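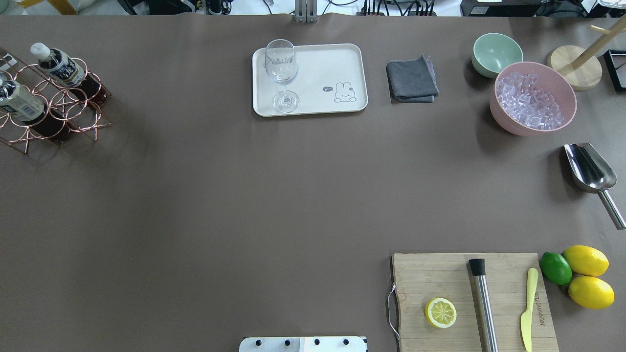 이드베리 탁상 배치 지침

이드베리 탁상 배치 지침(Idberg tabletop layout guideline)은 로봇 팔로 식기와 음료 용기를 다루는 시험에서 물건을 어떻게 놓고, 시작 상태와 종료 상태를 어떻게 기록할지를 정한 민간 작업 지침이다. 흔히 이드베리 지침으로 줄여 부른다. 법적 구속력이 없고 공인 표준도 아니지만, 소규모 연구실과 위탁 시험 업체가 납품 문서에 '이드베리 준수'라고 적는 일이 늘면서 실제보다 무거운 이름이 되었다. 무엇을 지켜야 준수인지는 문서 안에서도 분명하지 않으며, 이 점이 지침을 둘러싼 논쟁의 대부분을 차지한다.

개요

지침은 본문 19개 조항과 부속 검사표로 이루어진다. 본문은 작업면의 구획, 물체의 선정과 배치, 시작 상태의 확인, 실패의 판정, 기록의 보존을 다룬다. 기계 자체의 안전, 곧 힘 제한이나 비상 정지, 사람과의 이격 거리는 다루지 않는다. 서문은 이 분야가 "해당 설비의 안전 규정에 따른다"고만 적어 두었다. 그런데도 지침을 안전 기준으로 소개하는 홍보물이 적지 않아, 처음 접하는 독자가 오해하기 쉽다.

적용 대상은 고정된 작업대 위에서 한 팔 또는 두 팔로 하는 집기, 옮기기, 세우기, 따르기 등이다. 이동형 로봇과 선반 진열 작업은 빠져 있다.

성립과 개정

초안은 위탁 시험 업체 이드베리의 내부 문서였다. 같은 작업을 두 시험장에서 되풀이했을 때 성공률이 크게 벌어졌고, 그 원인을 배치 차이에서 찾으면서 작성되었다고 한다. 이 설명은 이드베리가 낸 소개문에만 나온다. 당시의 배치 기록이나 성공률은 공개된 적이 없어, 배치가 정말 주된 원인이었는지는 확인할 길이 없다. 조명, 그리퍼 마모, 조작자의 숙련도처럼 다른 요인도 얼마든지 생각할 수 있다.

이후 퍼스트소프(Fustthorpe) 시험장이 초안을 받아들이며 검사표를 붙였다. 검사표는 이를 관리하는 소프트웨어의 이름을 따서 스캔런(Scanlon) 표라고 한다. 제2판에서는 누운 용기에 관한 조항과 투명 물체에 관한 조항이 추가되었다. 개정 이유서는 한 쪽짜리이며, 의견 수렴 절차에 관한 언급은 없다.

작업면의 구획

지침은 작업면을 중앙부와 주변부로 나눈다. 중앙부는 팔이 물체를 옮겨 와 조작하는 구역으로, 시작할 때 비워 두는 것이 원칙이다. 주변부에는 작업에 쓰는 물건과 쓰지 않는 물건을 함께 둘 수 있다. 글머리 사진의 작업대는 이 구획과 잘 들어맞는다. 병을 눕힌 철사 와인 랙, 잔을 세운 흰 쟁반, 얼음이 담긴 분홍색 그릇, 도마와 감귤류가 가장자리를 따라 놓여 있고 가운데는 넓게 비어 있다.

중앙부의 크기에 대해서는 "가장 큰 조작 대상을 어느 방향으로 눕혀도 주변 물체에 닿지 않을 것"이라는 조건만 있다. 초안에는 짧은 변 40센티미터라는 값이 있었으나 제2판에서 삭제되었다. 수치가 없어지면서 작은 작업대를 쓰는 곳도 지침을 따를 수 있게 되었지만, 그만큼 서로 다른 시험장의 결과를 견주기가 어려워졌다. 비교 가능성을 높이겠다는 것이 지침의 출발점이었던 만큼 앞뒤가 맞지 않는다는 지적을 받는다.

주변부의 밀도 역시 모호하다. 제6조는 물체 사이에 "그리퍼가 접근할 수 있는 간격"을 두라고 하면서, 겹쳐 놓은 그릇이나 접어 둔 천은 예외로 인정한다. 어디까지가 의도한 겹침이고 어디부터가 정리 부족인지는 시험자의 판단에 맡겨진다.

물체의 선정

작업마다 주 대상과 보조 대상을 정하고, 나머지는 방해물로 기록한다. 방해물은 작업의 맥락에 어울려야 한다. 음료 준비 작업이라면 얼음 스쿱, 머들러, 레몬 같은 것은 허용되고, 공구나 문구류는 피하라고 한다. 실제 가정이나 매장을 닮은 배치를 만들려는 취지이나, 실제 주방의 조리대에는 열쇠와 영수증과 충전기가 함께 놓여 있기 마련이다. 맥락에 맞는 것만 골라 늘어놓은 상차림이 현실에 더 가깝다는 주장에는 뒷받침하는 자료가 없다.

인쇄 무늬와 상표가 있는 물체는 사용할 수 있다. 다만 글자나 그림이 있는 면의 방향을 기록해야 한다. 인식 모델이 물체의 형태 대신 무늬에 기대어 위치를 찾는 경우를 가려내기 위한 조항이다. 무늬가 없는 동일 형태의 물체로 대조 시험을 하라는 권고가 뒤따르지만 의무는 아니며, 공개된 준수 보고서에서 대조 시험 결과를 찾기는 어렵다.

투명 물체

유리잔과 투명 플라스틱 용기는 별도로 표시한다. 바닥면의 색이 그대로 비치고 반사광이 윤곽처럼 보여 깊이 측정이 흔들리기 쉽기 때문이다. 제11조는 잔을 쟁반이나 받침 위에 둘 경우 받침의 색을 기록하도록 하고, 손목 카메라와 상부 카메라의 화면을 모두 보존하도록 한다. 지침 가운데 비교적 평판이 좋은 조항이다. 한쪽 시점만으로는 잔의 발과 대가 어디서 이어지는지 가리기 어려운 경우가 많고, 나중에 판정을 다시 하려면 두 번째 시점이 있어야 한다.

반면 액체가 든 용기에 대한 규정은 부실하다. 내용물의 유무를 적게 할 뿐 양은 묻지 않는다. 반쯤 찬 병과 가득 찬 병은 무게중심이 다른데도 같은 항목으로 처리된다.

누운 용기와 종료 상태

제2판에서 가장 많은 비판을 받은 부분은 누운 용기의 취급이다. 지침은 용기가 누운 상태를 세 갈래로 나눈다. 처음부터 눕혀 놓은 '배치 누움', 조작 중에 일시적으로 생긴 '경과 누움', 작업이 끝난 뒤에도 남은 '잔류 누움'이다. 와인 랙에 꽂힌 병은 첫째에 속하고, 세워 두어야 할 잔이 쓰러진 채 끝났다면 셋째에 속한다. 이 구분은 스코토프(Skotov) 분류에서 빌려 온 것인데, 원래의 분류는 컨베이어 위의 포장 용기를 대상으로 했다. 연속 영상을 전제로 만든 구분을 정지 화면에도 쓰게 한 것이 혼란의 시작이었다.

한 장의 손목 카메라 화면에서 와인잔이 옆으로 누워 있고 발이 쟁반에 닿아 있다고 하자. 같은 쟁반에 음료병의 바닥이 걸쳐 있고 뚜껑이 카메라를 향한다. 이 화면만으로는 세 갈래 중 어느 것인지 정할 수 없다. 시작 배치일 수도 있고, 무언가를 하던 도중일 수도 있고, 실패로 끝난 뒤일 수도 있다. 그런데 스캔런 표는 화면별로 반드시 하나를 고르게 되어 있으며 '판정 불가' 항목이 없다. 퍼스트소프는 검사표 안내문에서 앞뒤 화면을 참고하라고 권하지만, 간격을 두고 추출한 자료에서는 앞뒤 화면이 남아 있지 않은 일이 흔하다.

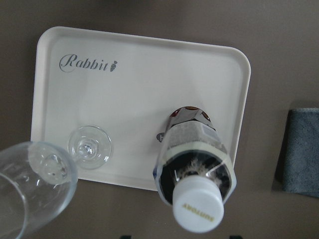
기록과 판정

시험자는 시작 직전과 종료 직후의 상태를 각각 기록하고, 물체마다 자세와 접촉면을 적는다. 종료 시점은 팔이 대기 위치로 돌아간 때로 본다. 팔이 돌아가는 동안 물체가 구르거나 넘어진 경우에는 종료 상태에 포함시킨다. 이 규칙은 일부 시험장이 손을 떼는 순간을 종료로 잡아 성공률을 높이던 관행을 막는 효과가 있다고 평가된다. 다만 대기 위치를 어디로 정할지는 자유여서, 작업대 바로 위를 대기 위치로 잡으면 같은 문제가 되살아난다.

판정은 성공, 부분 성공, 실패로 나뉜다. 부분 성공의 정의는 "주 대상의 목표가 달성되었으나 보조 대상의 상태가 바뀐 경우"이다. 병을 제자리에 옮기면서 곁의 잔을 넘어뜨렸다면 부분 성공이 된다. 음료를 내는 현장에서 그런 결과를 어떤 의미로든 성공이라 부를 사람이 있을지는 의문이다. 더구나 요약 보고서에서는 성공과 부분 성공을 합산할 수 있게 되어 있으므로, 합산 여부를 밝히지 않은 성공률은 그대로 받아들이지 않는 편이 낫다.

현장에서 쓰이는 절차

준수 보고서에 나타나는 통상의 순서는 다음과 같다.

작업대를 닦고 중앙부의 경계를 확인한다.
주 대상과 보조 대상을 놓고 인쇄면의 방향을 적는다.
방해물을 놓은 뒤 상부 카메라로 전체를 촬영한다.
손목 카메라의 초점과 노출을 점검한다.
시험을 실행하고, 팔이 대기 위치에 멈출 때까지 물체에 손대지 않는다.
종료 상태를 촬영한 다음 검사표를 작성한다.
검사표의 작성자와 시험의 조작자를 따로 적는다.

마지막 항목은 작성자와 조작자가 다른 사람이어야 한다는 뜻으로 읽히곤 하지만, 원문은 둘을 적으라고만 한다. 같은 사람의 이름이 양쪽에 적힌 보고서도 준수로 처리된다.

효과에 대한 논란

이드베리는 지침 도입 후 재시험 결과의 편차가 줄었다고 발표했다. 근거로 든 것은 약 3,000회의 시험 기록이다. 기록의 양은 적지 않으나 도입 전의 비교 자료가 함께 제시되지 않았고, 어떤 작업이 얼마나 포함되었는지도 나와 있지 않다. 쉬운 집기 작업이 대부분이었다면 편차가 작은 것은 당연하다. 제외된 시험의 기준도 알려지지 않았다.

옹호하는 쪽은 불완전한 공통 양식이라도 없는 것보다 낫다고 말한다. 배치 사진과 인쇄면 방향처럼 예전에는 남기지 않던 정보가 남게 된 점은 비판하는 쪽도 대체로 인정한다. 의견이 갈리는 곳은 그 기록을 품질의 증거로 볼 수 있느냐이다. 검사표를 빠짐없이 채웠다는 사실은 검사표를 채웠다는 것까지만 보여 주며, 로봇이 잔을 안정적으로 다룬다는 결론으로 이어지지 않는다.

배치를 지나치게 고정하면 그 배치에서만 통하는 제어 방식이 좋은 점수를 얻는다는 우려도 있다. 제17조가 반복 시험마다 물체 위치를 조금씩 바꾸라고 권하지만, '조금씩'의 범위가 없다. 몇 밀리미터를 옮긴 시험과 쟁반을 반대편으로 옮긴 시험이 같은 문구로 보고된다.

미해결 사항

다음 판에서는 '판정 불가' 항목의 신설, 부분 성공의 합산 금지, 액체 양의 기록이 논의될 것으로 알려져 있다. 개정 시기는 정해지지 않았다. 소프트웨어를 고쳐야 한다는 이유로 스캔런 표의 항목 추가가 미뤄지고 있다는 말도 있으나, 관리 주체의 공식 설명은 나오지 않았다. 그때까지 이 지침에 따른 보고서를 읽을 때에는 적용한 판, 종료 시점의 정의, 대기 위치, 부분 성공의 처리 방식을 먼저 확인할 필요가 있다.

같이 보기

스코토프 분류
스캔런 표
투명 물체 인식
로봇 조작 시험의 재현성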